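Carnico patch 4 is live, and yes the Yensuk map is gone from ranked. Went out overnight, servers back up quicker than expected. Casual queue still has it for now.

Other stuff: fishing rods stack again, the lantern skin bundle drops to 2,305 coins till the end of the season, and the Tivanham boss no longer falls thru the floor (we'll miss that). 13 bug fixes total, full list on the forum, go read it.

Thanakorn Sitthichai won the June ladder, beating Tuấn Trịnh in the last match. Great series. Replay is up, skip the first 2 minutes, its just lobby chat.

Still need people for the duos bracket. Reply to this email w/ your player tag and region, no tag no slot.

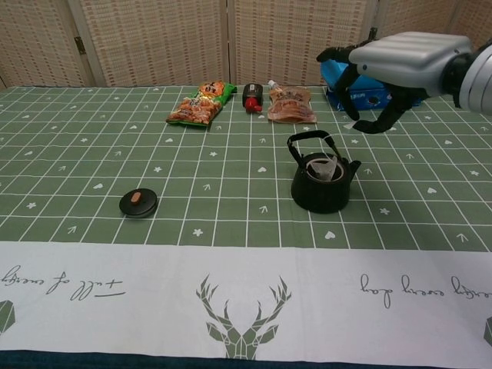
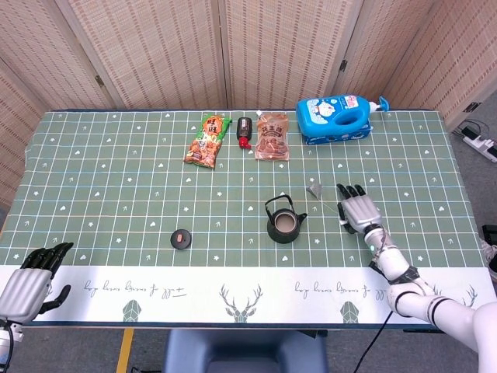 PRESTEL GAMING CLUB | Newsletter Team

Next issue when the new season starts. Send clips before then pls, short ones.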